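Packing Small Boxes With Hand-Held Grippers: Tips From Our Club's Kitchen-Table Season

I've been running the household tasks side of the Judley robotics club for a while now, and I get the same messages every December from new families who've just brought a pair of grippers home and want to know what to practice on. So I've put all my box-packing tips on one page!
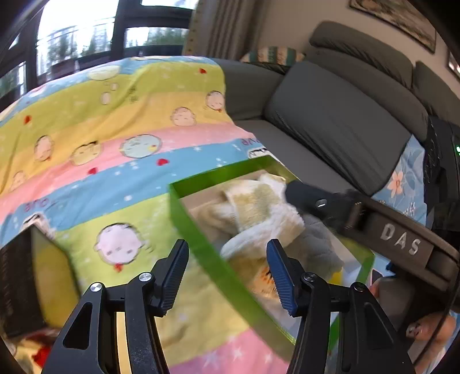
Start with a box that has no lid

Lids are a whole separate headache, so leave them for later. I like an open rectangular box, bright green if you've got one, because you can see right away where the walls are when your fingers are going in. A plain brown box on a tan carpet is miserable. You'll bump the rim over and over and think it's your hands, when really you just can't see the edge.

Size matters too. If the box is so small that both grippers won't fit over the opening, you end up taking turns, and that's a fine exercise but a slow one. My rule is that I should be able to put a soft toy in and still have room for a finger down one side of it.

Soft things first, hard things later

Every kid wants to start with blocks. Don't let them (or do, and then come back here). A fuzzy slipper or a plush toy forgives everything. You can grab it off center, squeeze it way too hard, push it down at a silly angle, and it'll still go in. Blocks jump out of the fingers if you're a little crooked, and then somebody's crawling under the couch.

Quilted fabric is good as a second item. Fold it once, set it in one end, and then tuck the plush up against it. Fabric teaches you to let go slowly. If you snap the jaws open, the corner you just placed comes right back up with you, stuck to the pad.

Use a busy blanket on purpose

The club handbook we inherited (the Flestthorpe one, with the coffee ring on the cover) says to work on a plain mat. I did that for a whole season. Then our team got to the regional meet and the tables had patterned cloths on them, and everybody was thrown. Now I throw down the loudest blanket in the house. Stripes, cartoon faces, hearts, stars, whatever the kids have outgrown. It's good practice for your eyes, and it stops the box from sliding.

Do smooth it out before you begin. A ridge under one corner tips the box just enough that things lean, and you'll be fighting that lean all the way through the run.

Put the box at an angle sometimes

This one's my favorite. We all square the box up to ourselves without thinking about it, and then we get very good at packing square boxes. Give it a quarter turn, or half of that, and try again. Your wrists have to do something new! I have the kids turn the box a bit after each run, and they complain, and their scores go up anyway.

Let one gripper press while the other one waits

With two grippers going, beginners tend to grab with both at once and end up in a tug of war over the same slipper. What works for us is giving each one a job. One presses the soft thing down with a fingertip. The other stays open, near the box, ready to steady it if it starts to tip. Then swap. Most of us have a hand that likes to be the boss, so swapping matters more than you'd think.

When you press, use the rubbery end of the finger and keep it gentle. You want the plush to settle in, and you do NOT want to punch through a cardboard liner. I have taped up more liners than I care to admit. If yours has come loose, take it out and do a few runs without it, then put it back once everyone's calmed down.

Check your screws before you start

The little pivot screws on the linkage arms work themselves loose, mostly on grippers that get tossed in a backpack. I go over ours with a small screwdriver while the kettle's on. Snug is enough. If you crank them down, the jaws get stiff, your thumb gets sore, and you'll quit early. A loose one feels like a tiny wobble when you close on something thin, so test on the edge of a dish towel and you'll know.

Wipe the pads while you're there. Plush sheds. It sheds so much! A damp cloth gets the fuzz out of the ridges, and an old toothbrush does the rest. I wouldn't use dish soap on them, I tried that once and the pads were slippery for the whole afternoon.

Keep runs short

We do 20 runs, have a snack, and then do 12 more if people still want to. That's plenty for one afternoon. When kids get tired they start flinging things at the box, and those runs aren't worth keeping. Our log for last season came to 1,564 runs, and after we tossed the sloppy ones we had 1,198 left, which taught me to stop for snacks sooner.

Write down what you packed and which way the box was turned. A notebook is fine. We use the Nalunix sheet because the club already had it, but it's just a table with too many columns, and I skip most of them.

Pick your spot

The living room beats the kitchen for this, in my house anyway. There's more room to move your elbows, and if you're near a big window you get daylight until late afternoon. Pull the curtain partway if the sun's landing right on the box. Glare on a shiny side makes it hard to judge how deep you are.

Clear the area around you first, too. Chargers, remotes, all of it. I once spent ten minutes hunting for a gripper cap that had rolled under the blanket with somebody's tablet.

Painted nails, rings and long sleeves

I get asked about this a lot. Nails are fine, polish and all, as long as they're not so long that they catch on the handle. Rings come off for me, they pinch. Sleeves get pushed up past the elbow, especially fuzzy sweaters, or you'll drag half the contents back out of the box on your way up.

What to try next

Once the slipper and the quilted piece are going in neatly, move on to rolled socks, then a paperback, then something with a strap. Straps are awful. Save those for the Ó Gríofa Cup practice weeks, when everybody's warmed up and there's somebody around to share the grumbling. I'm putting together a page on lids as soon as I can get one to go on straight two times running.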